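Can a Robot Put Away the Kitchen Yet? Lids as a Test Case
Project report, Samira Kanaan and Svetozár Jelínek

1. Background

Our question was whether a two-finger gripper can do the small kitchen chores that come after washing up. We left out plates and glasses and worked only with lids. A lid is light, thin and round, and when it lies flat there is very little for the fingers to get hold of. Anyone who has tried to pick one up off a counter with oven mitts on knows the problem.

The task was written down as one line: pick up the green lid from the mat and set it down at a marked spot. The start position changed from run to run.
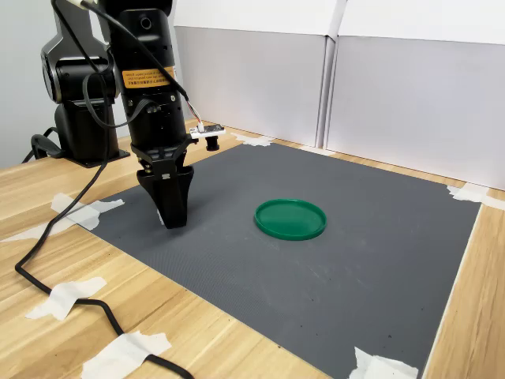 Why use a lid and not a cup?
A cup has walls the gripper can close on from above. A lid has a low rim, so the height of the fingers has to be right to within a couple of millimeters.

2. Method

We made 208 attempts in April, most of them after 4 in the afternoon when the lab was free. Each attempt began with the arm above the table and the lid lying flat. An attempt counted as a success if the lid was lifted and set down without a person touching it. Dropped lids counted as failures even when they landed in the right place.

The motion software was Edby, which our department already had. Svetozár wrote the part that finds the center of the lid, and Samira kept the log.

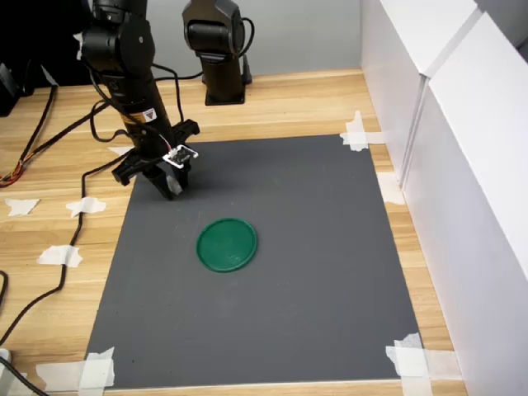
We used two ways of gripping. In the first, the fingers close across the rim from one side. In the second, one finger slides the lid a short distance before the other closes. The second is slower, and we only tried it after the first had given poor results near the far side of the mat.

3. Results

Of the 208 attempts, 137 were successes. Most failures were of one kind: the fingers came down too high and closed on air. The next most common was the lid tipping up and sliding out during the lift.

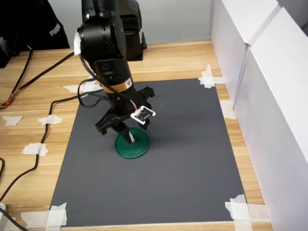 Time is the other issue. A successful attempt took over 2 minutes on average, counting the pause while the software worked out the next move. A person does the same thing in a second or so. For one lid at home that might be acceptable overnight. For a full drying rack it isn't.

4. Comments from outside

We showed the results to two people at Holteo, a small kitchen supply shop that sorts returned containers by hand.

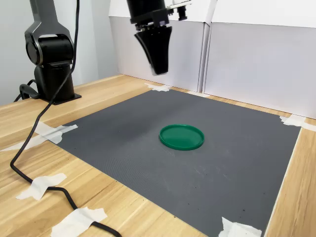 Khasawneh thought the success rate mattered less than what happens after a miss. In the shop, a worker who drops a lid picks it up and carries on, and a machine that stops and waits for help would cost more time than it saved. The other visitor asked about stacked lids, which we have not tested.

5. Next steps

We want to add a retry after a missed grip and repeat the runs with lids of different sizes. Stacks will have to wait until single lids work more reliably. The log and the lid-finding code are in the course folder under Cellero.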